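Golline households asked to check pipe fittings as water pressure rises

23/11/2023

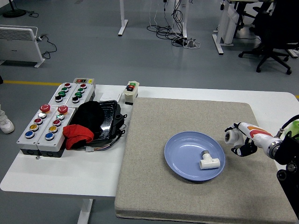 Households in Golline are being asked to check the plumbing under their sinks and behind their washing machines before the town moves to a higher mains pressure in July.

The change will affect 3,738 properties on the western side of the rail line, including all of the Felov estate and the older streets near the showground. Homes east of the line have been on the higher pressure for several years and will notice no difference.

Parley Water, which runs the town supply, said the old pumping station on Seneviratne Road could no longer keep up on hot evenings, when residents at the top of the hill often report weak showers and slow-filling cisterns. A new station next to the reservoir is due to be finished in autumn and will be tested for several weeks before it takes over.

Most homes will need no work. The utility is mainly concerned about houses plumbed or renovated before the current rules came in, where joints and flexible hoses may be close to the end of their life. A fitting that has held for years at low pressure can start to weep when the pressure goes up, and a slow leak inside a cabinet may go unnoticed until the floor swells.

Letters went out this week to 1,827 addresses where records show no plumbing work has been lodged with the council. A second round will follow in the new year. Tenants who get a letter should pass it on to their landlord or property manager, who is responsible for any repairs.

The letter asks people to look for green or white crust around metal joints, rust on the braided cover of hoses, and damp or staining on the cabinet base. Plastic fittings should be checked for fine cracks near the thread. Any hose without a date tag should be treated as old and replaced. Anyone who finds a drip is advised to turn off the tap at the wall and call a licensed plumber, and to leave the joint alone in the meantime, as tightening an old plastic fitting can split it.

Hot water units are a separate matter. Some older tanks need a pressure-limiting valve on the cold inlet, and the utility will pay for these to be fitted in 741 homes that it has already identified from warranty records. Owners who think they have been missed can ask for an inspection at no cost.

For everyone else, a basic check by a plumber on the utility's list will cost $62, with parts extra. Pensioners and health care card holders will pay nothing for the visit. Bookings open in February and can be made by phone or at the Parley Water counter in the Golline council building.

The utility said the pressure would be raised in four small steps over the month, starting with the Felov estate and finishing at the showground end. Each street will get two days' notice by letterbox drop. Short periods of cloudy water are possible after each step and should clear if the kitchen tap is run for a few minutes.

Water bills will not change as a result of the work, although garden sprinklers and drip lines will use more water at the same setting. Residents with timers are asked to shorten them once their street has been switched over.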